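Gemumville clothing repair room to open a second evening

The free clothing repair room on the ground floor of the Gemumville library will open a second evening each week starting in February, organizers said. 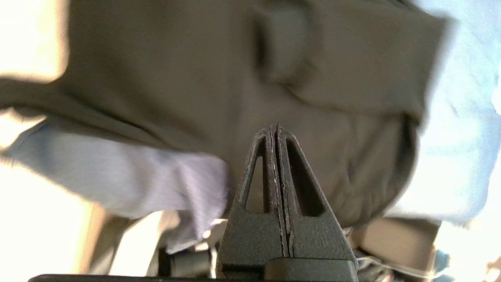 The room takes in clothes that need mending, sorting or folding before they go back to their owners or out to the town's clothing exchange. Until now it has been open one evening a week, from 5 p.m. to 8 p.m. The new session will keep the same hours.

Po-yen Sin, who runs the room, said the extra evening was needed to clear a backlog. At the end of last month, 83 items were waiting for repair, most of them shirts, light jackets and work pants.

"Pockets and cuffs are what we see most," Sin said. "A torn pocket takes twenty minutes if the cloth around it is sound. If it's worn through, we have to patch first, and then the job takes the rest of the evening."

The room handled 400 items last year, up from 300 the year before. Work is done by hand or on one of the 2 sewing machines bought with a grant from the town. Thread and buttons are free. People who want a new zipper are asked to bring their own – the room stopped stocking them last fall because of the cost.

Clothes must be washed before they are dropped off. They can be brought in loose or in a bag, with a name and phone number pinned to each piece. Sin said there is no need to iron or fold anything, as every item is spread out and checked on both sides when it comes in.

Anything not picked up after two months goes to the exchange on Wiletti Street, where it is sorted by size and put on the racks.

Lok-yiu Tai, who teaches the beginner mending class, will move it to the new evening. The class covers hems, buttons, straight patches and pocket repair, and students work on their own clothes. It has eight places, and names are taken at the library front desk.

The repair room does not accept leather, down coats or curtains. Drop-offs are also taken at the desk during normal library hours – staff will hand out a numbered slip, and the same slip is needed at pickup.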